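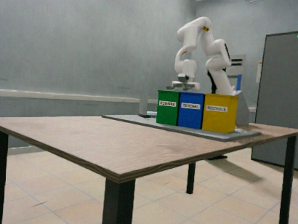 Bacs sans couvercle, côte à côte sur leur embase grise.

Catalogue > Tri et propreté > Tri sur table > Station Purkia

Station de tri sur table Purkia

La Purkia est une station de tri à poser, prévue pour les lieux où l'on trie debout, devant un plan de travail : salles de pause, ateliers, accueils de déchèterie, salles de classe, cuisines de petite collectivité. Elle se compose d'une embase longue et de trois bacs ouverts. L'embase reste en place, les bacs se retirent un par un pour être vidés.

Le modèle remplace l'ancienne station Urnow, dont les bacs étaient solidaires et qu'il fallait porter entière jusqu'au local poubelles. Les pièces de la Urnow restent disponibles dans la limite du stock. Les bacs des deux gammes ne sont pas interchangeables.

Caractéristiques

Longueur de l'embase : 900 mm
Épaisseur du rebord : 5 mm
Volume utile par bac : 20 litres
Forme : bac rectangulaire, ouverture totale sur le dessus
Fixation : quatre vis fournies, ou patins antidérapants
Usage : intérieur
Garantie : 5 ans sur l'embase, 2 ans sur les bacs

Les bacs sont livrés sans étiquettes. Les consignes de tri changent d'une commune à l'autre et nos clients préfèrent presque toujours coller celles de leur collecteur. Une planche d'étiquettes neutres, à remplir au feutre, est proposée en option.

Choisir les couleurs

Les couleurs se choisissent bac par bac au moment de la commande. Il n'y a pas de supplément pour un assortiment. Avant de commander, regardez la couleur des conteneurs extérieurs dans lesquels les bacs seront vidés, et reprenez-la si vous le pouvez. Un bac vert vidé dans un conteneur jaune finit par produire des erreurs, même avec une bonne étiquette.

Pour les sites qui changent souvent de filière (expositions, chantiers temporaires), il vaut mieux prendre trois bacs de la même teinte et jouer sur les étiquettes.

Sur quelle table poser la station

La station se pose sur toute table stable à plateau plat. Un plateau en bois convient très bien, à condition qu'il soit assez épais pour recevoir les vis. Sur un plateau mince ou alvéolaire, utilisez les patins. Évitez les tables pliantes et les tables à roulettes sans frein : un bac rempli de verre suffit à les déplacer quand on le tire vers soi.

Placez l'embase vers le fond du plateau, parallèlement au bord arrière. On garde ainsi une surface libre devant les bacs pour poser un plateau-repas, ouvrir un carton ou vider ses poches. C'est la disposition que nous recommandons par défaut, et celle qui a donné le moins de retours depuis le lancement.

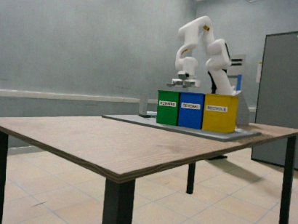
Montage

Comptez un quart d'heure à une personne.

1. Nettoyez et dégraissez le plateau à l'endroit prévu.
2. Présentez l'embase à vide, vérifiez l'alignement avec le bord arrière et tracez les quatre perçages au crayon.
3. Retirez l'embase et percez des avant-trous. Utilisez une butée de profondeur pour ne pas traverser le plateau.
4. Revissez sans forcer. Le serrage final se fait en diagonale.
5. Mettez les bacs en place. Ils doivent reposer à plat, sans jeu latéral marqué.

Si un bac bascule légèrement, le plateau est sans doute voilé. Glissez une cale sous l'angle concerné de l'embase avant le serrage final.

Pour une pose sur patins, collez les patins à température ambiante et attendez une nuit avant de charger les bacs. Les patins ne se recollent pas. Un jeu de rechange est vendu séparément.

Entretien

Les bacs se lavent à l'eau tiède savonneuse, ou au lave-vaisselle collectif sans séchage à haute température. N'utilisez pas de solvant, pas d'éponge abrasive, pas de javel pure. Le rebord de l'embase retient les petits écoulements : passez un chiffon le long du rebord quand vous sortez les bacs, surtout du côté où l'on jette les canettes.

Le marc de café et les sachets de thé tachent les bacs clairs. Si votre site trie les biodéchets, prenez une teinte foncée pour ce bac et chemisez-le avec un sac compostable. Les sacs de 20 litres du commerce conviennent en général, mais certains sont trop étroits à l'ouverture - demandez un échantillon si vous comptez en commander beaucoup.

Sur le plateau lui-même, essuyez sans attendre les liquides gras ou sucrés. Un plateau huilé demande une nouvelle couche de temps à autre à l'endroit où l'on pose les plateaux-repas.

Retour d'utilisation

Le restaurant d'entreprise de la société Hnatiuk a installé ses premières stations en octobre. Kirsten Nørgaard, qui en gère l'intendance, nous a transmis quelques observations que nous reprenons avec son accord. Le bac du milieu est toujours le plus rempli, quelle que soit la matière affichée : les gens pressés visent le centre. Elle y a mis le papier, plus léger, et le verre à droite. Elle regrette l'absence de poignée à l'arrière des bacs, remarque qui nous a été faite par d'autres clients et qui sera prise en compte dans la prochaine version du moule.

Le bruit est l'autre point relevé. Un bac vide à verre résonne sur un plateau en bois. Une feuille de liège posée au fond de l'embase atténue nettement le choc. Nous pouvons la fournir découpée.

Options et pièces détachées

Bac seul, toutes teintes : réf. PK-B
Embase seule, grise : réf. PK-E
Jeu de patins : réf. PK-P
Feuille de liège découpée : réf. PK-L
Planche d'étiquettes neutres : réf. PK-T
Visserie pour plateau bois : réf. PK-V

La table n'est pas comprise dans la référence de base. Elle peut être ajoutée au devis. 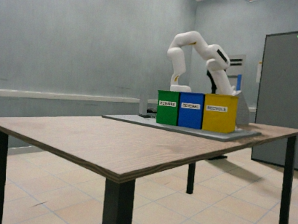

FIRTHORPE - SERVICE TRI ET COLLECTIVITÉS

Le service répond aux demandes de devis, prépare les commandes groupées et suit les garanties. Pour un devis, indiquez le nombre de stations, les teintes par station, le mode de fixation et l'adresse de livraison. Précisez aussi s'il y a un escalier ou une limite de hauteur pour le camion.

Devis et commandes groupées : Inna Levchenko
Pièces détachées et garanties : Igor Urbańczyk

Livraison

Les stations partent à plat, embase et bacs dans le même carton, bacs emboîtés. Le port est offert à partir de 3000 euros hors taxes par adresse de livraison. En dessous, il est calculé au poids. Vérifiez les angles du carton devant le livreur et notez toute réserve de façon précise sur le bon : « sous réserve de déballage » n'est pas accepté par notre transporteur.

Les teintes courantes sont en stock. Les autres sont moulées à la demande, par série, et le délai figure sur la confirmation de commande.

Retours et garantie

Une station non percée peut être retournée dans son emballage, frais de retour à la charge du client. La garantie couvre les défauts de moulage et les déformations en usage normal. Elle ne couvre ni les rayures, ni les bacs exposés au soleil derrière une vitrine, ni les embases fixées avec une autre visserie que la nôtre.

Pour une demande de garantie, envoyez le numéro gravé sous l'embase et celui de la facture. Une embase déjà vissée n'a pas besoin d'être démontée, le numéro de facture suffit dans ce cas.

Fiche mise à jour en juin 2020. Les tarifs sont communiqués sur devis.

Contact | Conditions de vente | © Firthorpe, tous droits réservés | Haut de page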